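How Film Music Is Made
A guide for readers aged 8 to 12

When people talk about a film, they usually talk about the actors and the story. Music is also a large part of what an audience remembers. The music written specially for a film is called the score, and the person who writes it is called the composer. This guide explains how a score is planned, written and recorded. 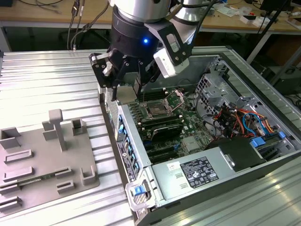
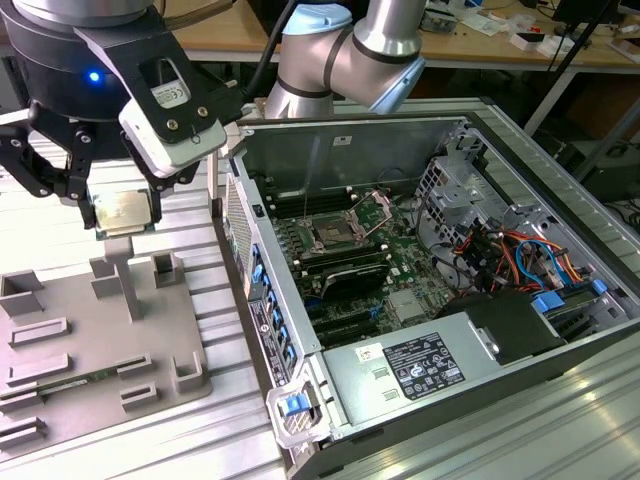
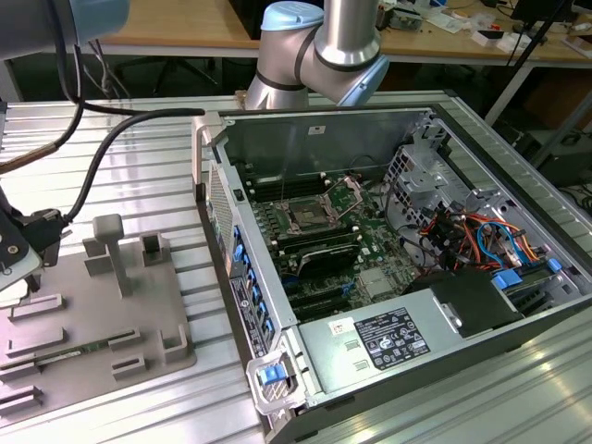 A desktop computer tower lies open in the first and third pictures; the second shows a CPU held between two gripper fingers.

What is a score?

A score is music that the characters in the film cannot hear. If a character turns on a radio and dances to a song, that song is part of the story. If violins begin to play while the same character walks alone through a forest, the violins belong to the score. They are there for the audience.

Scores help us understand how to feel. Slow, low notes can make an ordinary hallway seem frightening. Quick, light notes can make the same hallway seem like a fun place to explore. You can test this at home with permission from an adult. Choose a short part of a film, turn the sound off, and play different kinds of music while you watch.

Where does the composer begin?

Most composers begin when the film has been shot and the editor has put the scenes in order. The composer and the director sit down together and watch the whole film, stopping often. This meeting is called a spotting session. They decide where each piece of music should start and where it should end. Each piece is called a cue.

For the adventure film Troltano, the composer Renji Minami and the director Tetsuya Nakajima needed several spotting sessions. The film tells the story of a young lighthouse keeper named Helmy, who sets out to find the lost island of Ondby. Mr. Nakajima wanted no music at all in the opening storm. Mr. Minami agreed, and the first cue begins only when the wind drops and Helmy opens the lighthouse door.

What is a theme?

A theme is a short tune that belongs to a character, a place or an idea. When the tune comes back, the audience thinks of that character again, even if he or she is not on the screen.

Helmy's theme has only five notes. At the start of the film it is played by one flute. When Helmy is lost at sea, the same five notes are played very slowly by the cellos. Near the end, the whole orchestra plays them. The tune has hardly changed, but it sounds much braver.

The island of Ondby has a theme as well. It is played on bells and a harp, and parts of it are heard long before the island appears. Listen for it when Helmy unfolds the map.

How is the music recorded?

Once the cues are written, each musician needs a printed copy of his or her own part. Preparing these parts is the job of the music copyist. The score for Troltano filled 381 pages, and every page had to be checked for mistakes before the musicians arrived.

The music was recorded in October at the Okwood recording hall. An orchestra of nearly 100 players took part. A large screen hung behind the players so that the conductor could watch the film while leading them. Each musician wore headphones and listened to a steady ticking sound called a click track. The click track keeps everyone at the same speed, so that a drum beat lands at exactly the moment a door slams or a wave breaks.

A cue is often played several times. Each try is called a take. The music editor listens to all of the takes afterwards and chooses the best parts of each one.

What happens next?

The finished music goes to the sound mixer. The mixer's job is to balance three things: the voices of the actors, the sound effects and the score. If the music is too loud, the audience will miss what the characters are saying. If it is too quiet, its colour and detail will be lost.

Words to know

Click track: a steady ticking sound that musicians hear through headphones.
Composer: a person who writes music.
Cue: one piece of music in a film score.
Spotting session: a meeting to decide where the music will go.
Take: one recorded try at playing a cue.
Theme: a tune that belongs to a character, a place or an idea.

Try it yourself

Choose a character from your favourite book and make up a theme of five notes. You may hum it, or play it on any instrument. Then perform it once as if the character is happy and once as if the character is afraid. Ask a friend or family member to guess which is which.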